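4. Listening to whole albums

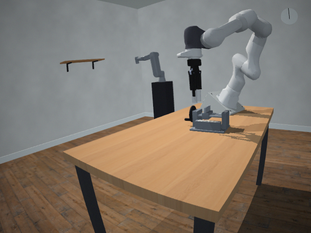 The part of this study we most looked forward to was the long-form listening. Most work on music taste asks people to rate clips of thirty seconds or so, and a clip tells us very little about how a record hangs together. We wanted to know what happens when a listener sits with a full debut album, start to finish, in the order the band chose.

4.1 Listeners and records

We drew on the Trotville listening diaries, a set of 1,924 entries written by 79 adults over one winter. Five listeners left the study early, so the results below come from the remaining 74. Each person heard the same four debut albums, among them Jidura's self-titled record and Flirno's "Koppel", and wrote freely after every side. We gave no prompts and set no length – some entries are a single line, and a few run past 400 words.

4.2 What the diaries talk about

The richness of these entries surprised us! Listeners wrote far more about track order than we expected. The slow third song on "Koppel" comes up again and again, often as a letdown on first hearing and then, two or three weeks later, as the favorite. One listener called it "the room you have to walk through to get to the rest of the house." Lyrics were mentioned less on first listens and much more on later ones, which fits the pattern Riis and Shehata found for live recordings.

Jidura's record drew a different kind of writing. Its entries are shorter, more physical, full of words for drums and walking speed. Very few people quoted a line from it, yet many said they had played it for a friend (we return to this sharing effect in Section 5).

Figure 3. Simulated workspace with a white robot arm and a long wooden table.

4.3 Coding

Abdel Hamid and Arruda read every entry separately and marked each one for sound, words, order and memory. They disagreed most often on memory, where a remark about an old car stereo could be praise for the bass or simply nostalgia. Abdelaziz settled the open cases, and we kept her notes on each one for the appendix.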